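Working notes + data card for the guest room set. Afia's half is the bedding and furniture, Babar's is trays and kettles. Merged in a rush, shout if something's in the wrong section.

# guest-room-trays

Photos and a listing of tea-and-snack trays as set out in bedrooms: small guest houses, spare rooms, a couple of lets. What people put on the tray, what they stand next to it, what it all sits on.

**Status:** usable, not finished. December tidy-up done apart from the packet labels (see Known problems).

## What's in it

- 1,336 photos, all indoors, bedrooms only
- 54 rooms
- 39 different trays (several rooms share the same one, bought in bulk)
- `items.csv` — one line per thing on or beside a tray
- `rooms.csv` — one line per room: bed covering, headboard, wall, where the tray was
- `notes/` — Babar's scribbles, typed up, mostly

No kitchens. No breakfast tables. We had a few and took them out, the kettle there is doing a different job and it muddled the listing.

## Rooms

Three groups of places, named the way the folders are named:

| folder | what | notes |
|---|---|---|
| `zarix` | guest house, two floors | trays refilled daily, very samey |
| `flasia` | short lets | trays all over the place, bed, sill, floor once |
| `dadau` | spare rooms in family homes | best variety of snacks by a mile |

Lo Presti rooms were meant to be a fourth. Only got the bedding list from them, no photos, so they're in `rooms_extra.csv` and nowhere else. Don't join it to anything yet.

## Columns in items.csv

- `room` — folder plus number
- `thing` — plain word: kettle, tray, cup, packet, sweet, spoon
- `colour` — main colour first, then the others. "pink" not "dusty rose" please
- `on` — tray / beside tray / elsewhere
- `surface` — what's underneath the whole lot: bed, desk, sill, chest
- `wrapper` — plastic, paper, card, none, unsure
- `label` — only what you can read. If you can't read it, leave it blank
- `who` — AM or BF

## How we name things

Mostly settled after arguing about it.

- **Kettle**: any electric one. Jug-shaped or squat goes in the notes column. Two-colour kettles get both colours, lid and handle first, body second.
- **Tray**: has to have a rim. Flat boards are `board`.
- **Packet** vs **sweet**: twisted ends = sweet, even a big one. Everything else in a wrapper is a packet.
- **See-through packets**: write the colour of whats inside, then "clear".
- Cartoon faces: put "cartoon" and the animal if it's plain. Rabbit or kitty, can't decide? "cartoon animal". Don't guess the character.
- Bed coverings: comforter, quilt, duvet all go down as `cover`. Pattern gets its own column, so sunflowers, stripes, tartan etc.

Headboards: wood, padded, metal, none. Colour if wood. Afia wants the type of wood as well but we can't tell from a photo so no.

## Known problems

- Packet labels. A lot of them are in scripts neither of us reads. Marked `label_todo`. Needs a proper go by someone who does read them, not a phone app.
- Small packets overlap on crowded trays and the ones at the back get missed. Roughly 1,000 lines in `items.csv` have been checked twice, the rest once.
- Cream / gold / yellow is inconsistent on patterned covers. Afia went with gold, Babar with yellow. Left as is for now.
- Green trays down as "teal" in `zarix` 4 to 9. Wrong. Will fix.
- Corners of rooms look bent in the wide shots, walls especially. Don't take measurements off them.
- `flasia` 11 is in twice under different numbers, still to be seperated out.

## What it's good for

Seeing what gets put on a tray and how. Sorting snacks from crockery. Looking at clutter on soft surfaces (beds are the hard ones, everything tilts and the pattern gets in the way — florals are the worst).

Not much good for: prices, brands, how popular any snack is. It's a pile of bedrooms, not a survey.

## Adding to it

1. New room, new number. Don't reuse.
2. Fill in `rooms.csv` first, then items.
3. Set the tray out as it would be for a guest. No tidying labels to face front.
4. Initials in `who`.
5. Anything odd goes in `notes/`, one file per room.

## Contact

Afia Mensah for rooms and bedding, Babar Farooqui for trays, kettles, snacks. Evenings best, after 6.

## Sample
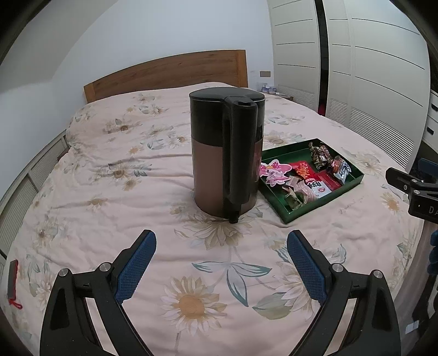 *Kettle and green snack tray, `surface` = bed, pattern = sunflowers, headboard = wood.*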